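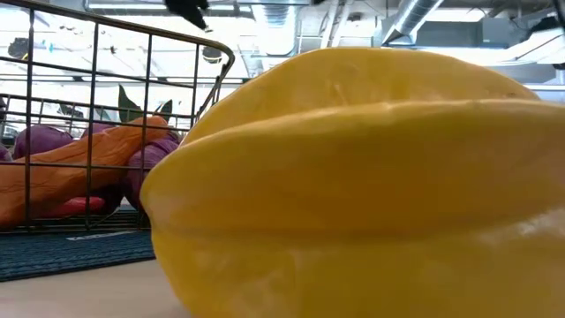

My garage flash trigger finally fires when I want it to

Posted by Hawi Mamo in April
Filed under: High-Speed & Macro
8 comments | 56 shares

So I've been at this drop photography thing all winter, and my hit rate was awful. Out of 1,331 shots on the old card, I kept maybe a dozen (and I was being nice to a few of those). The trouble was always timing. I'd release the drop by hand, press the button, and get either a blob still in the air or a flat puddle!

Sanaa Lamrani from the Drunham camera club talked me into building a laser trigger. A cheap laser pointer on one side, a light sensor on the other, and a little Rerkard timer board in between. The drop breaks the beam, the board waits, the flash pops. I solder like a toddler, so it took me two evenings and one burned thumb.

First night I had the delay way too short. Bumped it up bit by bit, wrote every number on masking tape stuck to the bench, and around midnight I got a crown. A real crown, with the little beads on top! I yelled and woke up the dog.

Milk still works better than water for me, and a few drops of food coloring help a lot. I keep the flash at its lowest power, because anything higher smears the edges.

Next up is two drops colliding, which means buying a proper valve. Sanaa has a spare one she might sell me.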